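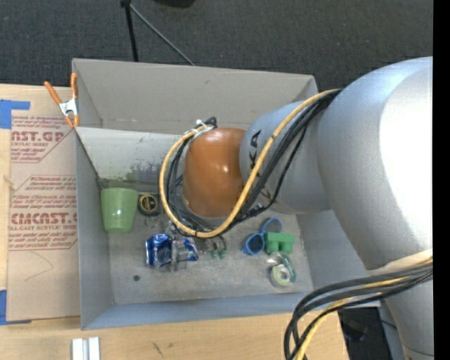

*A gray bin with small household objects on a wooden table.*

**Evcombe repair library passes 800 members**

2023-08-10

The household lending and repair library in Evcombe has now more than 800 members, and it will move to a bigger place on Collus Street before the end of the year. The town council approved the lease on the new rooms this week.

The library opened in January of last year in a former shoe shop. Members pay a small yearly fee and can borrow kitchen tools, sewing things, lamps and other items which most families use only a few times. They can also bring broken things of their own and repair them at a shared bench, with help from a person who knows the work.

"In the first month we had 12 people, and most of them were my neighbors," said Ravindra Awasthi, who started the library. "Now the shelves are full and we must say no to good donations. I don't like to say no."

According to the library's own records, members made 3181 loans in the past twelve months. The most borrowed item is a pressure cooker. In second place is a set of cake tins, which was bought after many requests from parents at the Flallonlow school.

The new rooms have a floor area of 145 square meters – almost double the present space. There will be two repair benches, a storage room and a counter where small items can be returned without waiting. The former owner of the building, the furniture firm Prajapati, left its shelves behind and the library will keep them.

Not everybody on Collus Street is happy about the plan. Some shop owners are worried about parking, which is already difficult in the mornings. The council answered that two places in front of the building will be reserved for short stops of 12 minutes. It will look at the question again in January.

The yearly fee stays the same for present members. New members will pay a little more after the move, but the exact amount is not decided yet. Until then the library is open at the old address with its usual hours, and larger donations are accepted only by appointment.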